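Opinion: Buy the Service, but Read the Terms
Tin-yau Lo

Clendila now offers its two-arm handling service to school kitchens for 2835 a month. Workaddale has had the offer under review since February, and this writer supports a purchase, with limits. Soft goods are the fair test of such a product.

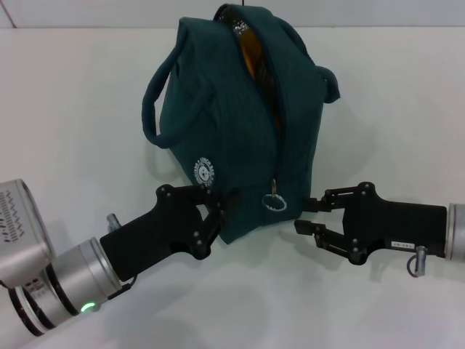

What the terms leave out
The contract promises 60 bags an hour - a modest rate - yet says little about zippers or handles.

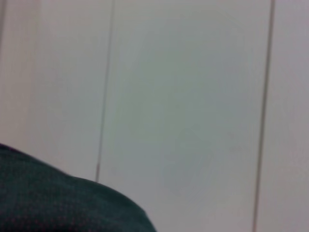 Support is limited to 3 visits a year. A buyer should ask for more, and should ask that the rate be proven on its own bags before payment begins.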